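Keeping the fingers parallel
Feature: Maintenance

The hand-held gripper used by the household crew at Clerkurholm has two fingers, eight links and a wide-angle camera, and most of its faults begin at the pivots. Heledd Skyrme services 26 of them from a bench in Ramham. Each comes back after 700 grasps on bedding and towels, or sooner if the operator reports drag in the trigger.

Lint is the usual cause. Fibers work in behind the round caps and pack against the pin until one finger lags the other. Skyrme lifts the caps, pushes out the pins, wipes the bores with a dry swab and refits everything without oil. Oil holds lint.
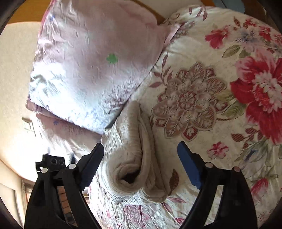

The pads come off next. They are soft and wear fastest at the tips, so a worn pair will pinch a thick towel well enough and then slide off a single layer of sheet. Pads are replaced in pairs. New ones sit for 48 hours after bonding before the tool goes out again.

Alignment is checked with a steel gauge at three openings: closed, half and full. The faces may be out by 0.3 mm at the closed position. Anything more, and the links on that side are changed as a set.

The camera mount gets its own check. Fast moves over a bed load the bracket sideways, and a screw that has backed out a quarter turn shifts the view enough to spoil the calibration. Skyrme marks each screw head with a paint line and reads the lines before she touches a driver. The lens is cleaned last, then the tool is recalibrated against a printed board clamped to the bench.
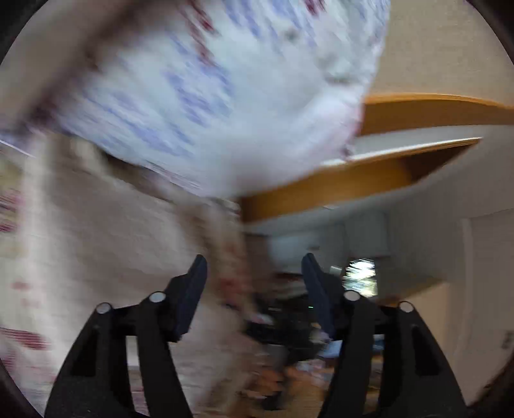

Karim Shehata would shorten the interval. By his reckoning fleece fills a pivot in half the time cotton does, and a grasp count that ignores the fabric is only half a schedule. Skyrme has started logging fabric type on the service card. The first cards are due back from Korkidham in October.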